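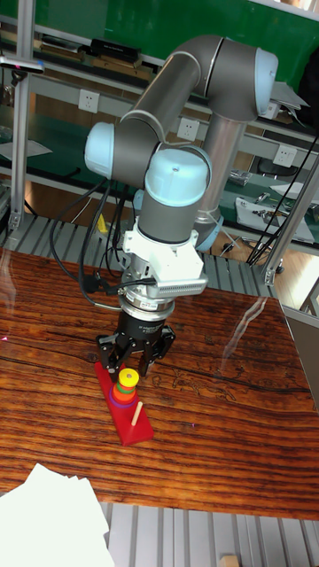

グリッパ比較の回、前回の続き。条件をそろえる話から。アームもコントローラも同じ、対象も同じ、替えるのは手先だけ。そうしないと何を比べたのか後で分からなくなる（去年の班がこれでレポート書き直し）。対象はリング積みの玩具で、赤い台板、空いている方のペグに一番上の黄色から移していく。指が積み上がった輪の両脇に降りてきたところで、まず見るのは閉じる速さより「高さ」。黄色の輪だけを挟むのか、下の緑まで一緒に挟んでしまうのか。失敗の多くはここで決まる。

## 0. 使うもの

- 手先A: Trorkasier（平行開閉、2本指）
- 手先B: Ccori（同じく2本指、指先が樹脂でやや柔らかい）
- 手先C: Trollow（吸着。参考扱い、今日は時間あれば）
- コントローラ: Gesadura の教育用ライセンス版。自分のPCに入れてこなくてよい
- アームは共通。班ごとに変えない

型番の読み間違いが毎年ある。TrorkasierとTrollow、頭が同じなのでログのファイル名は **TRK / TLW / CCO** で統一すること。自己流の略はやめて下さい。集計するKaanが困る。

## 1. 手順（ざっと）

1. 手先を付ける。ネジは対角に締める。全部軽く → 本締め
2. ケーブル確認。手首を左右いっぱいまで低速で回して、突っ張らないこと
3. TCP（工具中心点）の再設定。**手先を替えたら必ず**
4. 台板を目印テープに合わせる
5. 空走り1回。輪なし
6. 本番。1条件につき50回
7. 手先を外す、次へ

3を飛ばす人が本当に多い。Aの値のままBを付けると、指先の長さの差がそのまま高さのずれになる。黄色を取りにいったつもりで緑まで挟む。で、「Bは把持が不安定」とか書いてくる。不安定なのはTCPです。

2のケーブルの件も補足。アームの外側にケーブルを輪にして逃がしてある構成だと、たるみが足りないと手首を回した時に引っぱられるし、余りすぎると今度は後ろで引っかかる。正解の長さは無い。動作範囲の端で確認、それだけ。途中でケーブルを触ったら試行番号とともにメモ。

## 2. 何をもって「成功」とするか

揉めるので先に決めておく。

- **成功**: 狙った輪ひとつだけを持ち上げ、空いているペグに通し、手を放して下まで落ちている
- **部分成功**: 持ち上げまではできた。ペグに通らず縁に引っかかった、斜めに止まった、など
- **失敗**: 空振り、2枚取り、途中で落下、ペグへの衝突で停止

2枚取りを「部分成功」にしたい気持ちは分かるが失敗。持ち上がっていても失敗。

ペグに斜めに引っかかって、アームが退避した拍子にストンと落ちた場合。→ 部分成功。退避動作に助けられているので。Coelho先生（Lourenço Coelho、後半の担当）とここは意見が割れていて、先生は成功に入れる派。今年の集計は私の定義でいく。レポートの考察で反対するのは自由、加点もある。

## 3. 予備実験の数字

Kaan Şimşekoğlu が先に回してくれたぶん。学期またぎで全手先・全条件の合計 1,025 回。生データは共有フォルダ、班の演習で使うのはそのうち一部だけ。

覚えておいてほしい数字はひとつ。TCP再設定を省いた50回の条件で、失敗が37回。同じ手先で再設定した条件では失敗3回。手先の性能差を論じる以前の話、というのはこのこと。

（※ 上の2条件は同じ日にやっていない。室温も照明も記録なし。そこを突いてくる人がいたら偉い。）

## 4. 輪の大きさが変わるという問題

この課題の面白いところ。上から順に取ると、黄色 → 緑 → 橙 → 赤 → 紫とだんだん大きくなる。つまり指の開き幅を毎回変える必要がある。

開き幅の決め方、候補:

- (a) いつも全開で降りる
- (b) 輪の外径 + 余裕 を輪ごとに指定
- (c) カメラで外径を測ってから決める

(a) が一番楽。ただし全開だと指の外側が張り出すので、移す先のペグの近くで干渉しやすい。放した後に開く時も同じ、開いた指が隣に当たる。
(b) 今日はこれ。余裕の値は班で決めてよい。決めた値と、**なぜその値か**を書く。「なんとなく」と書いた班が過去にあったが、正直でよろしい、しかし点はない。
(c) は次回。カメラの取り付け位置の比較と一緒にやる。

あと、下の大きい輪になるほど掴む高さも下がる。指先と台板の隙間がなくなってくる。最後の紫で指先が台板を擦る班が必ず出る。Bは指先が柔らかいので擦っても止まらずに進んでしまう、Aは止まる。どっちが良いか？ 止まる方が安全に見えるけど、止まったあとの復帰を誰がやるのか、まで含めて考えて下さい。

## 5. 机の面について一言

見落としがち。つやのある木目の面で、光がかなり映り込む。今日は位置を固定座標でやるので影響なし。ただし次回(c)でカメラを使うとき、映り込みを輪郭として拾うことがある。特に台板の横あたり、明るい筋が出やすいところ。対策案:

- マットな紙を敷く（台板がずれやすくなる、テープ必須）
- 照明の向きを変える
- 画像側で彩度を見る（リングは色がはっきりしているので効く。赤い輪と赤い台板は要注意！）

最後の赤と赤の問題は宿題にするので、今ここで答えは書かない。

## 6. 手先ごとの印象（私見、試験には出ない）

**Trorkasier** : 素直。再現性が高い。力の設定が段階式で、真ん中の段が無い感じ。弱いと滑る、強いと輪が傾く。固い物向け。

**Ccori** : 触れた瞬間に少しなじむ。輪が多少傾いていても持てる。そのかわり放すときに指にくっついてくることがある。新しい指先ほどくっつく。使い込んだ指先の方が成績がいい、という変な結果が出ていて、これはKaanが調べ中。2月の時点では「表面の粉では」とのこと。未確認。

**Trollow** : 吸着なので輪の上面を狙う。穴があるので真ん中は当然だめ、縁を狙うことになる。位置決めの要求がきつくなる。この課題には向いていないと思う。でも箱物では圧勝するので、「吸着はだめ」と書かないこと。課題との相性の話です。

## 7. ログの書き方

1行1試行。列の順番:

`手先, 輪の色, 開き幅, 余裕, 把持力, 結果, 備考`

結果は S / P / F の一文字。備考は日本語でよい。むしろ備考をたくさん書いて。「ちょっと右に当たった」程度で十分。後から読むと備考が一番役に立つ。

やり直しをした試行を消さないこと。消さずに備考に「やり直し」。途中停止も1試行として数える。非常停止を押した場合は F、理由を書く。押したことで減点は絶対しない。迷ったら押す。

Gesadura の自動ログは時刻が秒までしか出ない。細かい時間を比べたい班はコントローラ側の内部時計を出力する設定に変える（設定 → 記録 → 詳細）。変えた班は、変えたことを書いてくだい。

## 8. 安全、いつもの

- 電源が入っている間、手先の下に手を入れない。輪の積み直しは一時停止を確認してから
- 積み直し係と操作係は声をかけ合う。「入ります」「どうぞ」
- 紙類は動作範囲の外。プリントは机の手前の隅に寄せておく。奥に置くとケーブルに引っかけて落とす
- 髪、ストラップ、イヤホンのコード
- 手先交換は必ずサーボ切ってから

## 9. 提出

- 集計表（手先 × 輪の色）。成功率だけでなく P と F の内訳も
- 失敗の分類。自分たちで名前を付けてよい。「緑道連れ型」とか
- 考察 A4 1枚まで。長いのは読まない
- 宿題: 赤い輪が赤い台板の上にあるとき、カメラでどう区別するか。案を出す。実装は不要

考察でやりがちな書き方: 「Aの方がBより優れていた」。何について？ どの輪で？ 余裕いくつで？ この3点が抜けていたら返します。

## 質問が出たところ（前の組）

・力を最大にして掴めば全部解決では → 輪が傾く。傾くとペグに入らない。試したければ追加で回してよいが、本番の50回には混ぜない。

・下から取ったらだめか → ペグが通っているので物理的に無理。山ごと持ち上げるのは別課題。

・ペグが微妙に傾いているときは → 傾いたまま実験する。途中で直すと条件が変わる。直すなら最初に、全手先の前に。メモ。

・左右の指が同時に当たらない → 台板の位置ずれか、TCPの横方向。まずテープを見る。台板は斜めに置くので、角の合わせが甘いとペグの位置が両方ずれる。角を2か所で合わせる。

・順番はA→Bで固定？ → 班によって逆にする。偶数班はBから。慣れの影響を見たいので。

次回は (c) とカメラ位置。Coelho先生担当。このプリントも持って来ること、4の表記をそのまま使いまず。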